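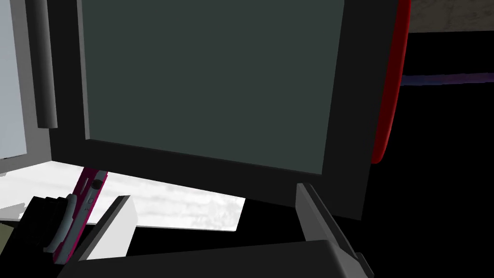 Tidying a bedroom: are we there yet?

Posted by LivR, 5th August

Evening all. I've been running our two-armed robot round the simulated bedroom at Pretby again, and I'm coming round to the view that a dresser top is a harder job than anything we do on the shop floor at Hisbridge. On the floor the parts arrive where you expect them. In a bedroom somebody has put a thing down any old how, and the arm has to come in over the top without sweeping the lot onto the carpet (my own children manage that without any help!). I've done 381 runs since December and I would still only trust it with the easy bits.

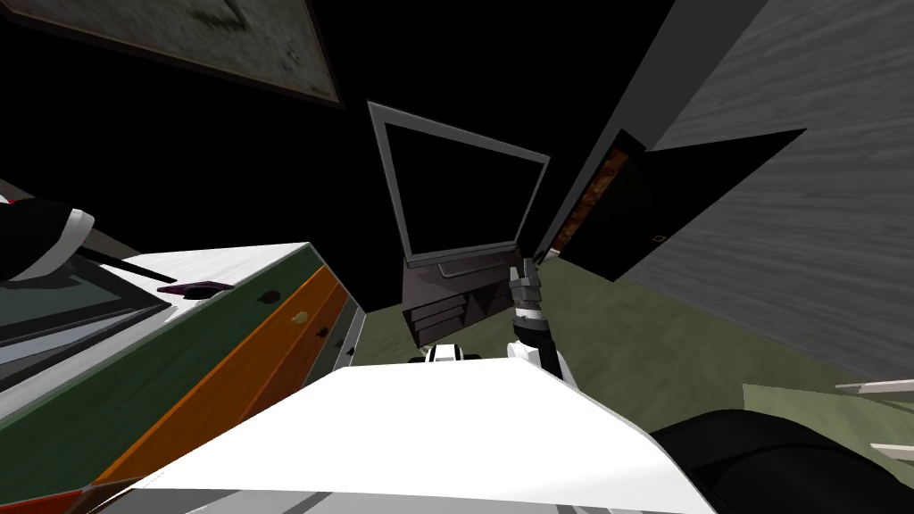

Reaching over the dresser, Pretby bedroom

Gearoid_MacS wrote:

Lovely work, Liv, but I think you're being too kind to it. A simulator forgives an awful lot. We had a picking arm at Drundden that was grand on the computer, and then it met a real cardboard box with a soft corner and sulked for six weeks. I'd want to see socks before I believed in any of this.

LivR wrote:

Socks are coming, I promise, and I'm dreading them. But I do think the looking and the reaching have come on, and a person who can't bend or stretch would be glad of even that much. Fetching one thing off a chest of drawers would be a real help to my mother, slow or not.

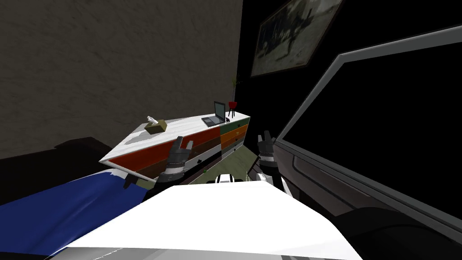

Fiachra wrote:

I'm with Liv on the fetching. My dad drops his glasses case nearly 10 times a day, and he wouldn't mind waiting a minute for it if it meant not ringing me at work. Where I'd disagree is the price, as I can't see an ordinary house paying for two arms when one and a bit of patience would do.

LivR wrote:

I went back and forth on that myself, Fiachra. I've kept both arms for now, mainly for drawers and doors. One more from the same room:

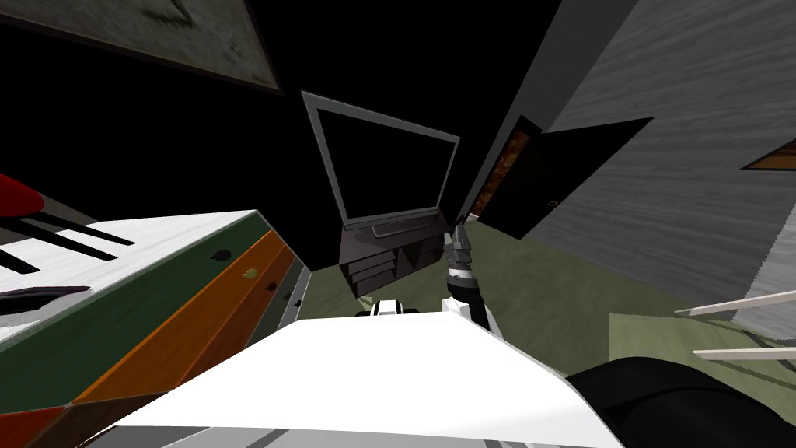

Laptop on the small cabinet, door open on the right

Jarlath_M wrote:

Has anyone tried giving it a whole list of chores and going off for a cup of tea? I'd settle for the bed made.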